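Testers wanted for rice cooker trials, Trolitz test kitchen
Posted 8 July 2026

Trolitz is looking for 18 people to cook rice, eat rice and complain about rice. The trials run in our test kitchen through the end of the year, with the last sessions in December. You would come in for four sessions and be paid $200 once all four are done. We don't pay by the session, and we'd like you to know that before you write to us.

A word about why we do this. Every rice cooker maker claims even cooking, a pot that wipes clean and a lid you can open without a second thought. We have read a lot of these claims. Most of them seem to have been written by people who own a dishwasher and never eat leftovers. We publish short buying notes for about 4,000 subscribers, and they write back when a cooker we liked lets them down. Fair enough. We would like to be wrong less often. 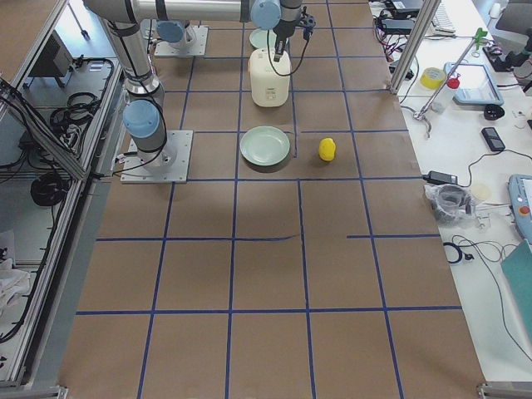
Small cookers are what we care about in this round, the sort that lives on a counter and gets used on a tired evening by one or two people. You would start with an ordinary job: measure, rinse, close the lid, wait, serve. After that come the parts the brochures skip, such as serving onto a shallow plate when the cooker is standing right next to it, or finding room for it among whatever else has landed on the table. Our work table is papered in brown kraft and marked into squares with blue masking tape, so you can note down where you put things. One of the strips doesn't line up with the others. Please use the squares anyway, and don't waste a line of your notes on the tape.

What we need from you

You cook rice at home at least once a week, by any method. A pot on the stove is fine. So is a cooker you dislike.

You can say what is wrong with a thing in plain words. "Nice" and "easy to use" tell us nothing. "The lid dripped on my sleeve" is worth having.

You can lift a full inner pot with both hands and stand for an hour at a time. Tell us if you can't and we'll see whether a seated session would work.

You don't work for an appliance maker, a store that sells cookers, or a site that earns money from links to them. We do check. Last round we had 1,696 replies, and a surprising number came from people with a cooker to sell.

What you won't get

A free cooker. A say in which models we test. Your name in the buying notes, unless you ask for it and Rostam Shojaei, who edits them, agrees.

How to apply

Write to Hooman Kiani at Trolitz, subject line "Rice." Tell us how you cook it now and describe one kitchen product that didn't do what the box said. Half a page is plenty. Leave out the résumé. Behrouz Tabrizi runs the sessions and will call you if we think it's a match. Mention any food allergies when he does.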